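How to Fill a Chipped Worktop Edge

Small chips along the edge of a stone worktop are a common repair and most can be done in an afternoon. The steps below suit chips up to the size of a fingernail. If a crack runs back from the edge towards the sink or hob, get a fabricator to look at it first.

What you need

Two-part stone filler (we use Granix)
Colour pastes
Masking tape and a plastic scraper
Acetone and clean cloths
A single-edge razor blade
Wet and dry paper, fine and extra fine

Step 1. Clean the chip

Brush out any loose grit, then wipe the area with acetone on a cloth. Leave it until it is completely dry. Old wax or cooking oil will stop the filler from gripping.

Step 2. Tape the edges

Run tape along the face of the worktop, just under the chip, and let it stand slightly proud so that it makes a small dam. Tape the top as well, leaving a narrow gap round the damage.

Step 3. Mix and fill

Mix the colour into the resin before you add the hardener. Once the hardener is in you have only a few minutes, so mix a small amount. Press the filler in with the scraper and leave it a little high — it shrinks as it cures.

Step 4. Trim and smooth

Shave the filler level with the razor blade held almost flat, then finish with the wet paper. Keep the strokes short and stay on the repair.

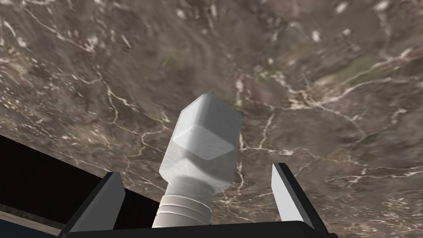
Matching the colour is the slowest part of the job. Test your mix on a scrap of card and let it harden before you judge it, as most fillers dry darker. On a mottled brown and taupe marble with pale veins, like this one, match the base colour first and leave the veins until the filler is hard. They can then be added with a fine brush and a little cream paste, kept thin and slightly broken.

Leave the repair overnight before sealing the worktop.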